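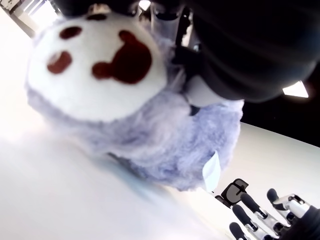
Lavar peluche de pelo comprido sem estragar o pelo

Fórum > Casa e Limpeza > Roupa e têxteis

raquel_peixoto
12/11/2024

Boa tarde a todos. Preciso de opiniões antes de fazer asneira. O peluche da foto é da minha filha e está na altura de o lavar. É lilás acinzentado, de pelo comprido e fininho, e tem as patas brancas lisas com as almofadinhas estampadas em bordô. A etiqueta ainda lá está, mas as letras já desapareceram todas, por isso não sei se pode ir à máquina nem a que temperatura.

Tenho três dúvidas:

1. Máquina ou à mão?
2. O bordô do estampado pode manchar o branco?
3. Como é que se seca uma coisa destas sem ficar com o pelo em tufos?

A máquina cá de casa é antiga, tem programa de delicados a 30 e a centrifugação mínima é de 400. Obrigada desde já.

Raquel

---

crisneves

Máquina a 30, delicados, dentro de uma fronha com fecho. Já lavei dezenas assim e nunca tive problemas. Detergente líquido, meia dose, sem amaciador. A etiqueta não faz falta nenhuma para isto.

Cristóvão

---

Pacheco_R

Discordo do crisneves no que toca a pelo comprido. Num urso de pelo curto, sim senhor, máquina e está feito. Com pelo deste género a fricção contra a fronha faz nós nas pontas e depois não há escova que valha. Eu lavava à mão.

Como faço:

Aspirar primeiro com a escova de estofos, na potência mais baixa.
Pentear a seco com uma escova macia, no sentido do pelo.
Alguidar com água morna e uma colher de sopa de champô de bebé.
Mergulhar e apertar, sem torcer e sem esfregar.
Passar por duas águas limpas, ou três se ainda sair espuma.
Embrulhar numa toalha de banho e carregar com as mãos.
Pentear outra vez, ainda húmido, e deixar secar à sombra.

Demora, mas o pelo fica solto.

---

crisneves

Isso é uma tarde inteira para lavar um boneco. E à mão o enchimento fica sempre encharcado, porque ninguém tem força para o espremer como deve ser. Depois leva quatro dias a secar e ganha cheiro a mofo. A centrifugação resolve precisamente isso.

---

Pacheco_R

Por isso é que se pode lavar à mão e centrifugar no fim, só a centrifugação, dentro da fronha. São poucos minutos, não é um ciclo de uma hora a rebolar.

---

raquel_peixoto

Isso parece-me um bom meio-termo. E quanto ao estampado, alguém sabe? É a parte que mais me preocupa. As patas são de um branco mesmo branco.

---

Constanza.N

Olá Raquel. Trabalhei uns anos numa lavandaria e apanhávamos muitos peluches, sobretudo em August, desculpa, em agosto (tenho o teclado em inglês e o corretor faz o que quer), quando as pessoas vinham de férias.

Sobre o estampado: faz o teste antes. Molha um cotonete em água morna com uma gota do detergente que vais usar, encosta à zona bordô, num cantinho, e conta até trinta. Se o cotonete sair limpo, podes lavar com calma. Se sair rosado, não mergulhes o peluche. Nesse caso limpa só o pelo com um pano húmido e não deixes a pata ficar molhada em contacto com outra zona branca.

As manchas nestas coisas aparecem muito na secagem. O peluche fica horas húmido, com o estampado encostado ao branco, e é aí que a cor passa. Põe um bocado de pano branco entre as patas se elas se tocarem.

Lixívia nunca, nem a "delicada". O branco da pata fica amarelo e o lilás do pelo desaparece.

---

sinan_k

Boa noite. O português não é a minha língua, peço desculpa pelos erros.

Eu uso o champô para lãs da Clitier, serve para pelo sintético também. Usei num cobertor de pelo comprido e ficou macio. Metade da tampa para um alguidar. Mais do que isso não sai com a água e o pelo fica pegajoso.

Para secar: secador de cabelo com ar frio, e pentear ao mesmo tempo. Nunca ar quente. Eu queimei o cobertor num sítio com ar quente, as pontas ficaram duras e não recuperam.

Sinan

---

crisneves

Clitier é caro para o que é. Qualquer líquido para roupa de bebé faz o mesmo.

---

sinan_k

Talvez. Eu só experimentei este.

---

Constanza.N

O Sinan tem razão no ar quente. O pelo destes bonecos costuma ser acrílico ou poliéster e as pontas encolhem com o calor. O mesmo para a máquina de secar e para o radiador. Vi muitos arruinados em cima de radiadores.

Sobre a máquina, Cristóvão, não digo que não funcione. Mas sem se saber o que diz a etiqueta e sem saber o enchimento, eu não arriscava o ciclo inteiro. Se for espuma aos bocados em vez de fibra, pode juntar-se tudo num canto. Raquel, aperta a barriga do peluche: se sentires bolinhas ou bocados soltos, lava só por fora.

---

raquel_peixoto

Apertei e parece fibra, é tudo fofo e uniforme. Não sinto bolinhas. Também vi as costuras, tem uma um bocadinho aberta nas costas, um centímetro.

---

Pacheco_R

Cose isso antes de lavar. Com a centrifugação um centímetro passa a cinco.

---

crisneves

Nisso concordamos. Linha de poliéster, ponto escondido, e afasta o pelo com uma mola de cabelo para não ficar preso na linha. Depois puxas os pelos que tenham ficado apanhados com a ponta da agulha.

---

lavatudo_740

E só congelar? Mete-se num saco no congelador durante uma noite e mata os ácaros. A minha sogra faz sempre isso e nunca lavou nenhum.

---

Constanza.N

O congelador ajuda com os ácaros, mas não tira gordura, nem baba, nem pó. O pelo continua baço. E uma noite pode ser pouco para um peluche grande, o frio demora a chegar ao meio. Serve de complemento, se a criança tiver alergias. Depois há que aspirar bem.

---

lavatudo_740

Pronto, fica a sugestão. Bicarbonato também dá para tirar o cheiro, a seco, dentro de um saco, sacudir e aspirar.

---

Pacheco_R

Em pelo comprido o bicarbonato custa muito a sair. Fica agarrado à base e quando se molha faz uma papa. Só usava se não fosse lavar a seguir.

---

raquel_peixoto

Não tem cheiro forte, por isso deixo o bicarbonato. Que escova é que usam? Tenho uma de bebé, de cerdas moles, e uma de cão, daquelas de arames finos com bolinha na ponta.

---

sinan_k

Para mim a de cão, mas devagar. A de bebé passa só por cima.

---

Constanza.N

Começa pela de bebé e usa a de cão só onde houver nós. Segura o pelo junto à base com os dedos enquanto desfazes o nó, para não puxares pelo tecido. Não passes a de arames no branco liso das patas, levanta-te a superfície e pode riscar o estampado.

---

raquel_peixoto

Volto para contar como correu.

Cosi a costura, fiz o teste do cotonete em dois sítios do bordô e saiu limpo. Lavei à mão como disse o Rodrigo, com detergente de bebé, que era o que havia cá em casa. A primeira água ficou bem cinzenta, a segunda já quase limpa, ainda dei uma terceira. Depois fronha e só centrifugação, na mínima.

Saiu da fronha com péssimo aspeto, parecia um gato à chuva. Penteei húmido, sequei um pouco com ar frio e pendurei-o numa rede de secar camisolas, com um pano entre as patas. Virei-o de manhã e à noite. Ao terceiro dia por fora estava seco, mas apertando a barriga ainda se sentia fresco, e deixei mais um dia.

O pelo ficou solto, menos numa zona debaixo do braço onde fez uns nós que não consegui desfazer todos. O bordô não mexeu.

---

Pacheco_R

Boa. Para os nós, borrifa com água e uma gota de amaciador, espera dez minutos e tenta outra vez. Se não for, corta só a pontinha do nó, na vertical, com uma tesoura de unhas. No meio do pelo comprido não se nota.

---

crisneves

Quatro dias, como eu disse. Mas fico contente que tenha corrido bem. Continuo a achar que na máquina ficava igual.

---

raquel_peixoto

No próximo experimento a máquina, há cá uma ovelha que já ninguém quer e serve de cobaia. Obrigada a todos.

---

Constanza.N

Se a ovelha for de pelo encaracolado, não a penteies. Abre outro tópico antes de a lavares, que a conversa é diferente.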